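Prinus erweitert das Vormachen: Greifen mit zwei Händen, jetzt auch in Privatwohnungen

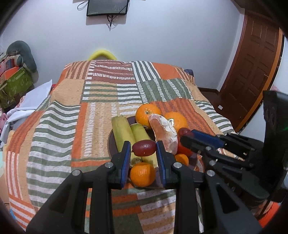

Im Projekt Prinus sammeln wir Vorführungen, mit denen ein Roboterarm das Greifen von Lebensmitteln lernen soll. Bis zum Frühjahr lief das fast vollständig per Fernsteuerung im Labor: Eine Person saß am Leitpult, der Arm machte die Bewegung nach, die Kameras zeichneten auf. Seit Oktober arbeiten wir zusätzlich mit handgeführten Greifern, die man direkt zum Obst bringt. Am meisten Mühe machen uns dabei die Trauben. Eine einzelne dunkelrote Traube liegt quer zwischen den blau belegten Backen und bietet wenig Fläche, während die großen Orangen hinten auf demselben Teller den Greifer weit öffnen lassen würden. Wer beide Greifer führt, kann auf jeder Seite eine Traube halten, und genau diese Aufnahmen fehlten uns bisher.

Für die neue Reihe haben wir 27 Haushalte gewonnen. Die Teilnehmenden erhalten zwei Greifer, ein Ladegerät und ein Blatt mit Aufgaben. Gearbeitet wird dort, wo Platz ist: am Küchentisch, auf der Arbeitsplatte, auf dem Sofa oder auf dem Bett. Gemusterte Decken sind ausdrücklich erlaubt. Im Labor hatten wir fast immer dieselbe graue Unterlage, und das Modell kam mit anderen Untergründen entsprechend schlecht zurecht.

Eine Aufgabe besteht aus Annähern, Greifen, Anheben und Ablegen. Bewertet wird zunächst jeder Abschnitt für sich. Eine Aufnahme, in der das Ablegen misslingt, kann für das Greifen trotzdem brauchbar sein. Bitte brechen Sie deshalb nicht ab, wenn etwas herunterfällt. Legen Sie das Stück zurück und beginnen Sie die nächste Aufnahme von vorn.

Stand der Sammlung: 600 geprüfte Vorführungen liegen vor, Ziel sind 2.000. Aussortiert wurde vor allem Material, bei dem die Bewegung zu schnell war. Viele greifen mit dem Gerät so zügig zu, wie sie es mit der bloßen Hand tun würden. Der Arm, auf den die Daten später übertragen werden, kann dem nicht folgen. Ein ruhiges Tempo mit einer kurzen Pause vor dem Schließen der Backen hat sich bewährt. Zweiter häufiger Grund waren verdeckte Kameras, meist durch einen Ärmel.

Die Auswertung läuft in Wutel, unserer Software zum Sichten und Schneiden. Neu ist eine Ansicht, in der die Spuren der linken und der rechten Hand untereinander liegen. So lässt sich erkennen, ob die zweite Hand wartet oder gleichzeitig arbeitet. Beides kommt vor, und beides wird gebraucht, muss aber getrennt gekennzeichnet werden. Die Kennzeichnung nehmen derzeit wir selbst vor. Ob die Teilnehmenden sie später übernehmen können, ist noch offen.

Die Fernsteuerung bleibt im Einsatz. Bei Aufgaben mit Widerstand, zum Beispiel beim Öffnen von Schraubdeckeln, liefert das Leitpult weiterhin die besseren Daten, da dort die Kräfte am Arm selbst gemessen werden. Der Partner Nurura wird dafür ein zweites Pult einrichten. Im Labor sind 16 Aufgaben für die Fernsteuerung vorgesehen, die Liste wird mit der nächsten Ausgabe verschickt.

Noch einige Hinweise für alle, die bereits Geräte zu Hause haben:

Die Backen nach jeder Runde mit Obst feucht abwischen. Saft in den Rillen der Beläge verändert den Halt.

Aufkleber auf den Früchten dürfen bleiben.

Verpackte und lose Lebensmittel können gemischt auf einem Teller liegen. Glas und Messer bitte nicht verwenden.

Aufnahmen am selben Abend hochladen, sofern die Verbindung es zulässt. Der Speicher im Greifer überschreibt ältere Dateien, sobald er voll ist.

Defekte Geräte nimmt die Werkstatt bei Cù entgegen, werktags bis 16 Uhr. Ersatzbeläge liegen dort ebenfalls bereit.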